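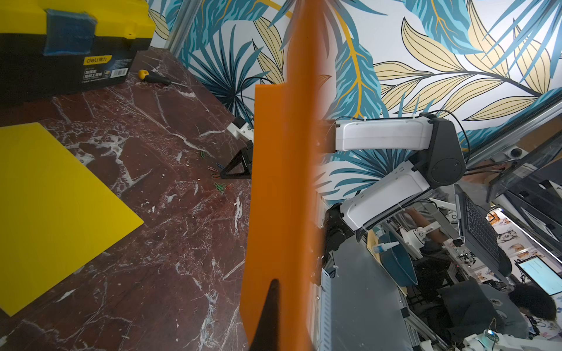

Open day at Trilteo, who went?

beltsander55
Got back from the Trilteo open day an hour ago and my feet are killing me. The two-arm paper table was my favorite by a mile (I stood there way too long!). Tsehay Habte did the talking and took every dumb question I had. Anybody else make it?

mopsy_k
I did! Loved the jungle wallpaper. The paper clip job was slow though. My kid could sort 100 sheets in that time. 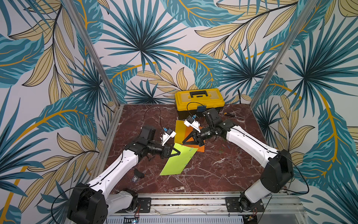
Last edited by beltsander55 on 1/31/24

beltsander55
Sure, but your kid has fingers. Two grippers that close together over a few sheets of colored paper, and I never saw them bump. I was impressed.

Prirov_fan
Eh. I saw the Eter demo in December and that one was faster. Paper on a nice flat marble top is the easy version, try it on carpet.

mopsy_k
Flat paper is the HARD version, try picking up one sheet with tweezers. I just said slow.

Prirov_fan
OK, fair. Still think Eter wins. Did they say when the next one is?

beltsander55
Spring, no date yet. Tsehay said up to 55 people per tour, so sign up early.

59 replies | 1,797 views | Share

Related threads
Belay open house: parking?
Eter demo, your thoughts
Best beginner arm kit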